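The drawer that wouldn't let go

February, by Conceição Quintela
Print this page | E-mail this page

So my fridge task broke again, and this time it took me three evenings to find out why! If you've been following along, you know I've been teaching a simulated robot to do kitchen chores in Temba (my home setup, named after a cat). Opening the crisper drawer was supposed to be the easy one. Grab the handle, pull, let go, done.

Except it didn't let go. The policy would pull the drawer a little way, the fingers would stay clamped, and then the whole arm would start shaking like a washing machine with a brick in it. Six runs out of eight ended that way. In the worst one the force reading shot up so high that the simulator just quit on me.

I blamed the training, of course — I always blame the training. I threw out a perfectly good checkpoint and started over, which cost me a night. Same shaking. Then I finally plotted the drawer joint and found the travel limit set to almost nothing. The drawer was hitting an invisible stop and the arm kept hauling on it. My own typo, from the day I resized the fridge (sigh).
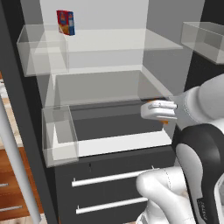
Zeseo wrote in to say the limit is only half of it, and that I should cap the grip force too, so a stuck drawer ends the run before the arm fights it. Fair point! I've put a cap in now and I'm running the whole batch again tonight, with the old checkpoint if I can dig it out of the backups.

Recent posts
Moving everything to Uveditz
Why my cabinet doors swing by themselves
Brerum gripper settings, part 3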